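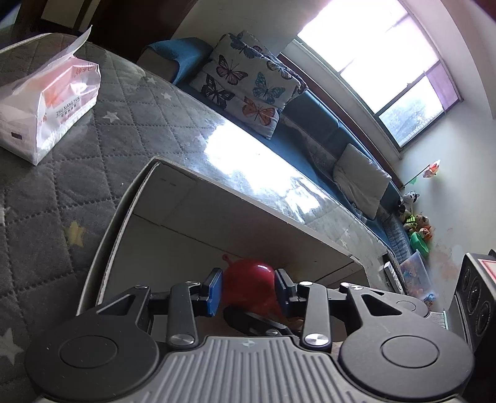

Fig. 1. Red ball under the low table.

Lake Monster Sightings at Kolden: What People Say They Saw
Hadiza Garba and Kulsoom Cheema
Folklore and Local Media, final report

1. Question
Kolden Lake is supposed to have a long-necked animal in it, local name the Jemach. We wanted to know if the reports changed after the Rizvi footage was shown on TV. Short answer – yes, a lot.

2. Sources
Mostly the newspaper archive at Jarnel library, plus the guest book from the boat dock. 332 entries read in total. Only 88 describe an animal at all, the rest are jokes, weather, or "saw nothing, nice lake." We split those 88 into before and after the footage. Also did 7 interviews in July, all with people who said they had seen it themselves.

3. Results
Before the footage: nearly all of them say "log," "big fish" or "wake." Lengths all over the place. No neck mentioned except in 15 entries, and several of those are the same family writing every summer.

After: neck, neck, neck. Also humps, which the footage doesn't even show. We think the humps come from Loch Ness postcards but coudn't prove it.

Interviews were harder to sort. Most people remembered a neck, even the two whose own guest book entries say "log." One man got annoyed when Kulsoom read his entry back to him. Said somebody else must of written it.

4. Problems
Handwriting. Two guest book pages stuck together, left out. Dates missing on a good number of entries, so we went by the page order. Hadiza did the coding for the clippings and Kulsoom for the guest book – should have swapped half and compared, ran out of time.

5. Still to do
Sonar survey report from the fishing club, requested, not received yet. Interview transcripts are in Appendix B, coding sheet in Appendix A.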